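Home Reviews Guides Workshop About

Malis magnetic screwdriver set, 56 pieces — four months in

Bought this in January after the old set finally lost its last decent PH1. Been meaning to write it up since. Short version, good set, annoying case, buy it if you take things apart more than twice a year.

I fix stuff at home. Old desktops mostly, a couple of laptops, the kids' controllers, door handles, one very stubborn bathroom scale. Not a trade. So bear that in mind, if you're doing this eight hours a day you want something with a ratchet that's been properly tested and I can't help you.

What you get

One handle, one extension, a flexible shaft I've used exactly once, tweezers, and the bits. All the usual Phillips and flat, Torx down to the tiny ones, hex, a few tri-wing, and some shapes I still don't know the name of. There's a plastic pry tool as well. It snapped. More on that.

Paid £23 on offer. It's gone up to £40 now which is a bit cheeky but I'd still say fair.

The handle

Best thing about it by a mile. Aluminium, fairly slim, knurled where you want it. Cap on the end spins freely so you can press with your palm and turn with two fingers, and it hasn't gone gritty yet. My old Brandes one went gritty in a fortnight. The Malis feels a touch heavy at the back with a short bit in, you stop noticing.

Not great with cold hands. I work in the garage and the metal is horrible before 9am. Some tape sorted it.

Bits fit snug. Slight wobble with the extension on, less without. If you're going deep into a case you'll be using the extension so you get the wobble, no way round it. Lived with it.

The bits

Steel seems decent. I've rounded off one, the PH000, and that was on a laptop screw somebody had glued in, so I'm blaming the glue. The PH1 and PH2 look nearly new and they do most of the work. T15 and T20 have had plenty of use too, no chips.

Magnets are strong. Stronger than I expected at the price, will hold a long case screw out sideways and not drop it. Which matters a lot when there's a board underneath and you've got fat fingers. I lost a screw down the back of a power supply in February with the old set and had the whole lot upside down on the lawn shaking it. Hasn't happened since.

Someone will write in about magnets near drives. Fine. I keep the handle off the top of spinning disks out of habit and otherwise dont think about it.

The case

Hate it. Lid slides off instead of hinging so you need somewhere to put it, and it's the same grey as my bench. Bits sit in foam and the foam grips too tight at first, you end up levering them out with another bit. After a few weeks it loosens and then the small ones fall out if you tip it. No happy middle.

Labels are printed next to each slot, tiny white text, and half of mine have rubbed off already. I went round with a paint pen. My neighbour has the Neluvby set with the fold-out tray and proper moulded numbers and I'm jealous of the tray every time I see it. His handle is rubbish though.

Pry tool

Thin black plastic, went on the second laptop. Use an old loyalty card. Moving on.

In use

Most of what I did with it this spring was stripping big old office workstations for parts. Side panels, drive cages, heatsinks, fan brackets. Heatsink screws are the good test because they're sprung and sit low between everything, and a fat handle just wont go straight down. This one does, with the extension. I do them a half turn each, corner to corner, and the spinning cap makes that quick.

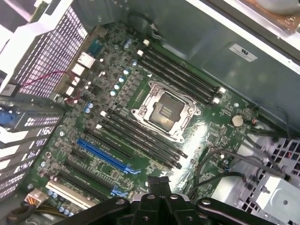

Does the long extension reach screws at the bottom of a full tower case? It reaches all the ones I've tried, including the far motherboard standoffs, though a couple needed a torch and a bit of patience.

Only time I gave up on it was a seized hex screw on a drive cage. Handle is too slim to get real torque on. Got the big old T-handle out and it went straight away. Thats not really a fault, precision set, precision jobs.

Against the Pristivov

Had a go with a mate's Pristivov, the pricey one. Nicer case, nicer everything. Handle is shorter and I actually preferred the Malis for anything recessed. Bits felt about the same to me. Hartmut Reuter commented on my last review saying the Pristivov bits last three times as long, and maybe, ask me again in a couple of years. For the difference in price I can buy a second Malis and keep it in the car.

Niggles, quickly

— no spare PH1, and that's the one that goes walkabout
— tweezers are blunt
— flexible shaft twists up on itself under any load
— lid, again

Verdict

Four out of five. Would be four and a half with a hinge. Handle and magnets are worth the money on their own, the rest is filler and you'll end up using eight or nine bits over and over. Wait for the offer if you can, it seems to come round.

Update: they've sent me a replacement pry tool after I emailed. Same plastic. Haven't used it.

127 shares | 23 comments

Contact us | Copyright, all rights reserved | Back to top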